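Workshop notebook, October – the small things table, continued

Second entry on the table, picking up from where I left off before lunch. 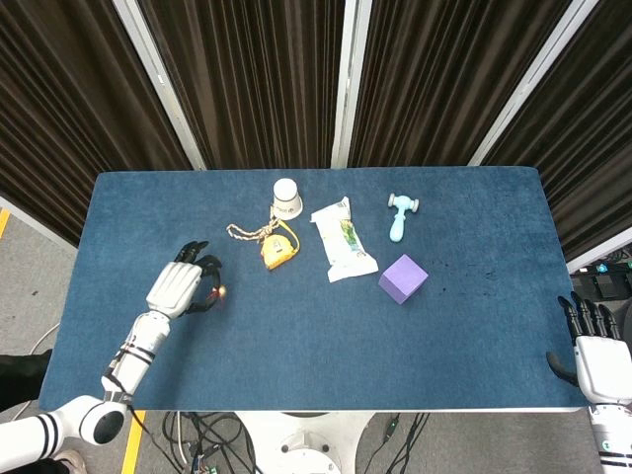 I had got as far as the cloth. We have gone back to the blue one, and I am glad of it, even though it shows every speck and I will be going over it with the lint roller until I retire. Folasade prefers the gray because it hides the crumbs, and I see her point, but the light colors look so much better on blue, and most of what we own in the small things line seems to be pale or pastel these days. The blue does look mottled under the lamps. I brushed it all one way this morning and it helped a little, though I think some of that is simply how the cloth is now, after the washing it got over the summer. If anyone washes it again, please do it cold and hang it over the rail in the back hall.

The brown curtain panels are staying up behind the table. Matěj would like them moved to the window side for the afternoons, and I said we could try it once the hinge pin on the spare is sorted out. They are good panels and I have grown fond of them, pleats and all. The fabric wants steaming and I have put that down for myself. Whoever folds them next, please do the outer ones first, or the white posts knock together and chip. I touched up two places with the paint from the Rikport tin, and there is enough left for a few more.

Now, the objects. I had a long talk with Desmond about what belongs in the set, and we ended up agreeing on more than I expected. What he wants is a table that looks like the contents of somebody's kitchen drawer, and what I want is things that differ properly from one another in shape and in how they give when you take hold of them. The yellow tape measure suits us both. It has the braided cord on it, cream and tan, and I was all for cutting that off and Desmond was all for keeping it, and I have come around. A cord lies differently every time you put it down, and that is worth having on a table where everything else more or less stays as you left it. So the cord stays, looped however it falls.

The snack wrapper, the white one with the green and yellow on it, is the piece I worry about. A crinkly packet gets softer with handling and after a while it has lost all its character. I would like a few put by in the drawer so that we can swap them. Esperanza has offered to help eat the contents, which is good of her.

The light blue hammer is fine and needs nothing. The purple foam cube I would keep away from the edge of the shelf, where the last one got a dent in its corner that never came out – foam remembers, as Vaughn likes to say. Set it down at an angle when you lay the table, so that the faces show their different shades. Square on, it goes flat and dull to my eye.

The little orange-gold round one is my favorite, I admit, for the way it catches the light. It also rolls if you so much as breathe near it, so back in the lidded tub it goes at the end of the day, please, and not into the open tray with the rest. I spent a good part of yesterday on my knees under the bench with a flashlight.

Stores, while I think of it. The Weklow order was for 300 zip bags and the slip says 300, so that is settled. They are on shelf 652, the low one by the door. I have written new labels for the tubs, in pencil for now, in case Folasade wants to change the names again.

Still to do: steam the curtains, find the lint roller refills, ask Matěj about the hinge pin, and get a second tub with a lid that fits. Left the lamps off at 5:40 and the cloth covered with the old sheet.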